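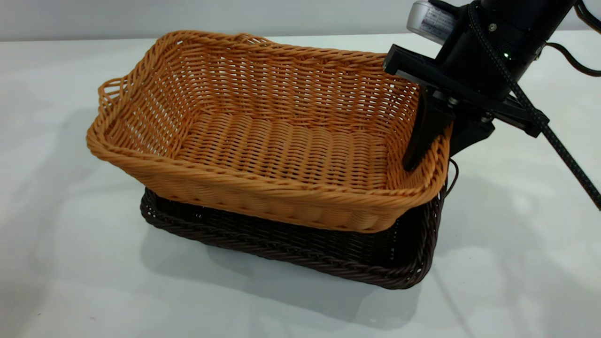
Okay, basket week. I promised a thread on what gathering training examples is like day to day, so let's go. We need 1,000 good ones for the nesting task and as of this morning we have 819.

The task sounds tiny. Orange basket, dark brown basket, get one into the other, or lift it back out. I steer the arm by hand, the system records everything it sees and every move I make, and later the model tries to learn from the pile. That's the whole job (plus a lot of coffee).

Wicker is so much harder than the plastic bins we started with! The weave has gaps, the walls have some give, and the rim is all twisted, so the fingers never meet it quite the same way twice. I love it and I also complain about it daily.

My favorite grab is on the short end, one finger inside and one outside, straddling the wall. Grab a long side instead and the far end droops on the way up. I learned that over 85 takes, most of which we tossed.

What we toss: anything where I pause for too long, anything where I bump the bottom basket across the table, anything where I forget to say which direction I'm doing. What we keep: slow but steady, and also a few clumsy ones where I miss the rim and recover. Eilidh Moncrieff runs our review queue and she fought hard for keeping the recoveries. She was right, the Flarano model got way better at second tries once those went in.

Also, please turn your baskets. I did my first 400 with the long side lined up with the table edge and the model got very good at exactly that and terrible at everything else. Now I spin them to some odd diagonal before every take. It's a pain and I do it anyway.

Somebody asked what software we label with. Trendska for trimming the clips, then a spreadsheet. Yes, a spreadsheet. The columns are start angle, which end I grabbed, in or out, keep or toss, and a notes box where I mostly type "ugh."

Shadows are the other thing. The arm throws a big one across the white tabletop and it moves when the arm moves. I wanted to fix the lights so it would go away, Eilidh wanted it left in — we left it in. Ask me in May whether that was smart.

Next up after we hit the number: same two baskets, with stuff inside the top one. Send snacks. Back to it, 181 to go!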